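Waltico Opens Small-Order Packing Service for Independent Food Makers

BARKIK, August 15, 2025 — Waltico, a supplier of dry goods packaging, announced today that it has opened a small-order packing service for independent food makers in Barkik and the towns nearby. The service accepts orders from 50 units. Until now, the lowest order at the company was 1000 units.

The new service is meant for producers of tea, spices, dried fruit, beans and similar goods who sell at markets, in small shops or by mail. Customers bring their product to the Waltico building on Bozkurt Street, or they can ask for a pickup inside the town. The packed goods are ready in 3 working days after the label text is approved.

"Many small producers called us in the past and we had to tell them no," said Fadwa Abdelaziz, head of customer service at Waltico. "They were still packing at home in the evening, after their normal work. We wanted to give to these people the same quality of bag and label that a larger company receives, and a price which they can know in advance."

The service was tested from April with 12 producers. During this period Waltico changed the order form two times and added a smaller bag size, which was requested by the spice sellers. All of the test customers will keep their present prices until the end of the year.
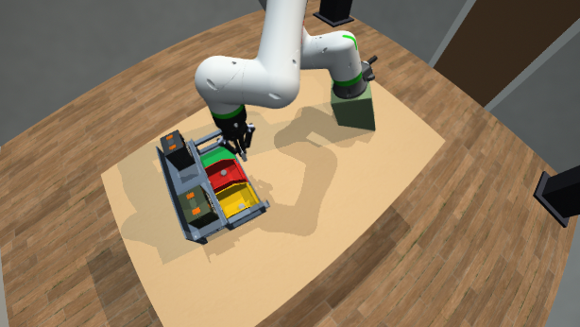 Computer rendering: tabletop and rack with bins and boxes.

Customers can choose between paper bags, cardboard boxes and resealable pouches. Labels are printed in one or two colors. For makers who do not have a label design, Waltico offers a set of simple layouts without extra charge. The customer stays responsible for the list of ingredients and the allergen information, and must confirm both in writing before the printing begins.

Orders are handled through Flumon, the online ordering page of the company. A customer can save a product there, repeat an earlier order and see on which day it will be ready. Orders by telephone are also accepted — the office is open in the morning only.

"We do not ask for a yearly contract," Abdelaziz said. "If somebody needs bags only before the holidays, this is fine for us."

The service does not include liquids, frozen goods or fresh meat. Waltico is studying whether honey and jam in glass jars can be added next year, but no decision has been made.

About Waltico
Waltico supplies bags, boxes and labels for dry foods and is based in Barkik. The company works with shops, mills and food producers in the region.

Press contact
Fadwa Abdelaziz, Waltico, Bozkurt Street, Barkik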